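Lekach 家庭ごみ分別用語データ README

とりあえず版。整理はあとで。7月の時点の中身です。

概要
家の中で出る細かいごみの「呼び名」と「出し方」を対応させた表。自治体の分別表は品目名が硬くて検索に引っかからない、というのが出発点。「くし」「ブラシ」「髪とかすやつ」が全部同じ行に行き着けばいい。それだけ。

件数
呼び名 3,578行。品目にまとめると約700。うち159品目は出し方が地域で割れるので、region_note 列を必ず見てください。

ファイル
terms.csv 呼び名と品目ID
items.csv 品目、分類、備考
両方 UTF-8、BOMなし。Excelで直接開くと文字化けします。インポートから読むこと。

列の説明
term 呼び名。ひらがな、カタカナ、漢字の揺れは別の行
item_id 品目ID。欠番あり、詰めないでください
category 可燃、不燃、資源、粗大、その他
part 分解して出す場合の部位。空欄は丸ごと
region_note 地域差のメモ。書き方はバラバラ、すみません

集め方
もとは Sarnlow の掲示板に出た質問。そこから呼び名だけ抜いて、個人の書き込み本文は入れてません。足りない分は Lambrechts の旧リストから手で追加。旧リストは粗大ごみに偏ってるので、洗面所まわりと台所まわりはほぼ新規です。

洗面所まわりは part 列が多め。ブラシ類は本体と、たまった髪の毛とで行を分けました。髪の毛は可燃、本体は材質しだい。材質が混ざってるものは category を「その他」にしてあります。
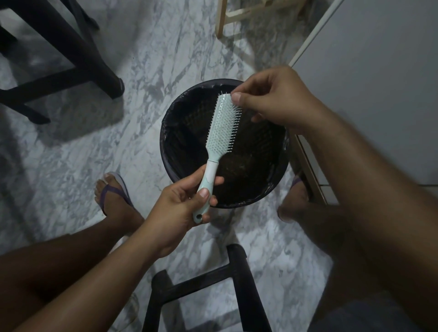

図1 パドル型ヘアブラシとごみ箱（洗面所カテゴリ）

台所まわりは油とラップ類で揉めたところ。汚れたプラの扱いは地域差がひどい。迷ったら空欄にしてます。空欄は「不明」であって「可燃」ではないです、ここ間違えやすい。

既知の問題
・方言の呼び名が西日本に偏る
・電池内蔵の小物が弱い。加熱式の機器とか、ほとんど入ってない
・「スプレー缶」の穴あけ要否、古い情報が混ざってるかもしれなません。要確認
・重複行が2つ残ってる。item_id が違うのでどっちを消すか保留中

使っていい範囲
検索の辞書、表記ゆれの確認、授業の教材など自由に。ただし実際のごみ出しの根拠にはしないこと。最終的には住んでる自治体の案内を見てください。

更新
Gestix に入れてある変換スクリプトを回すと items.csv が作り直されます。手で直した備考は上書きされて消えるので、先にコピーを。一度やらかしました。

担当 Shewit Gebretsadik
間違いの報告は item_id を付けてもらえると助かります。呼び名だけの追加希望も歓迎、まとめて反映してるので少し時間かかります。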